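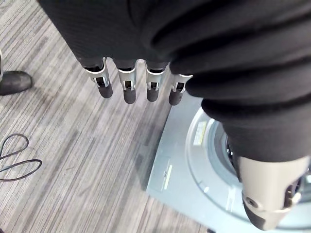 Four fingers, one sleeve and a very nice carpet, at the Urgate open evening.

Our Evening Out With the Robots
Members' News, Dec 24, 2024

If you were among those who signed up for the Urgate trip in June and then discovered a sudden dental appointment, you missed a good one. Urgate is the workshop on the second floor of the old Ehlers building, above the place that used to sell pool tables, and once a year they open the doors and let people like us ask them when the machines will be doing our laundry. The reply this year was "not soon," delivered with more feeling than I expected.

Sinéad Mac Suibhne met us at the elevator. She runs the hands side of the business, a phrase she has plainly stopped hearing. She had been told to expect a club of retired engineers. What she got was us, a group whose combined experience of automation is one dishwasher that beeps and Dexter Pascual's garage door, which opens when a certain bus goes by. She adjusted quickly. By the time we had our coats off she had dropped the word "kinematic" and was saying "bendy."

The first surprise was the clothes. I had gone in picturing bare steel and flashing lights, and the hand they call Talirlow wears knitwear. Black, finely ribbed, and pushed up in great soft folds along the forearm, like a turtleneck on somebody who has put on the wrong size and decided to live with it. The fingers stick out at the bottom, silver at the joints and dark gray and rounded at the tips. Shahnaz Kumarasinghe, who has knitted for every baby born on our street since the Carter years, got as close as she was allowed and asked who did the ribbing. It is bought in. Shahnaz thought they had overpaid.

The sleeve keeps fluff and crumbs out of the works, Sinéad told us, and it also stops visitors from poking at them. She looked at Dexter while she said the second part. Dexter had been in the room for under a minute.

Then came the demonstration. I had been hoping for a piano. Talirlow's party piece is picking a sock up off the floor, and the engineers get as tense about it as other people do about penalty kicks. A cup, I learned, is easy. A cup stays the shape of a cup. A sock is a different sock every time you drop it. The hand came down, thought about it, closed on a good deal of air, went back up, and came down again. On the fourth go it got the sock. We clapped. One of the younger staff had his eyes shut.

They have a sheet on the wall where they keep track of this, and it stood at 2464 attempts before we arrived. I asked Sinéad whether she still enjoyed socks as a private citizen. She said she wears sandals as late into the year as she can.

What stayed with me was how much of the work is done low down, at the level of people's shoes. I suppose I had assumed robots were a tabletop business. But laundry lands on floors, and so do toys and pills and car keys, and the Urgate people spend a large part of the week on their knees on a gray striped carpet, putting things down so that a machine can fail to pick them up. They tried a plain carpet first. The stripes are harder for the hand's camera to make sense of, so naturally they bought more stripes. Tiina Hyvönen, who did our church hall floor and has opinions, said it was a better carpet than ours and would show less.

After the sock there were questions. I give the best of them.

Could it fold a fitted sheet? No, and Sinéad would like to meet the person who can.

What happens if the power goes out while it has hold of something? It keeps hold. There was a short silence while we each thought of something.

How much does one cost? She said it depended. I have bought enough roofing to know what that means.

Would it be kind to a cat? This was Sumaiya Miah, whose cat has not been kind to anybody. Sinéad said the grip can be turned down until it will hold a ripe tomato, and that they had gone through 113 tomatoes finding the setting. Sumaiya asked what they did with the tomatoes. Soup, for most of a month.

We finished in the kitchen, where there was coffee and a plate of those thin lemon cookies. A second machine, Wuvard, is supposed to bring the cups over, but Wuvard was having its software seen to, so Dexter did it. He spilled less than I would have bet.

I came home feeling rather better about my own hands, which are stiff in the mornings and can't be turned down to tomato but do get the sock on the first go, most days. I have also been looking at the bedroom floor in a new spirit. My wife would like it noted that the new spirit has not led to anything being picked up.

Urgate has said we may come again next June. Room is tight, so put your name on the list by the coat rack if you want a place, and please only if you mean it. The bus is $4 each way, exact change. Flat shoes are best, as there is a fair bit of standing. And whoever left a tan umbrella with a duck handle in their elevator, Sinéad has been looking after it for six months and says it is starting to feel like staff.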